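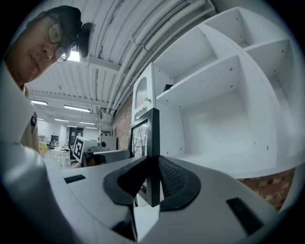

Black picture frame, with the white open shelving unit to the right.

Flerkard open shelving unit, white
Item 2030

A white modular unit with open cubbies and a curved front, sold by Jurkmont for living rooms, halls and home offices. The shelves have rows of small pre-drilled holes, so each one can be moved up or down to suit what you keep on it. Tall books need a wider gap than ornaments or small frames do.

The unit comes flat-packed with pegs, fixings and a hex key. Two people should put it together – the sides are heavy before the shelves go in. Fix it to the wall with the bracket supplied. On brick you will need your own plugs and screws.

Height: 1200 mm
Shelf depth: 32 cm at the widest part of the curve

Wipe with a damp cloth and dry straight away. Do not use scouring pads on the white finish.

Extra shelves are ordered separately under part 102. Please check the width of your unit first – units bought before December have a narrower shelf and the new ones will not fit. Picture frames and ornaments are not included.

Search products
Enter name or item number

Related items
Riltura picture frame, black
Zúñiga decorative wooden panel, white
Flerkard spare shelf pegs
Flerkard wall bracket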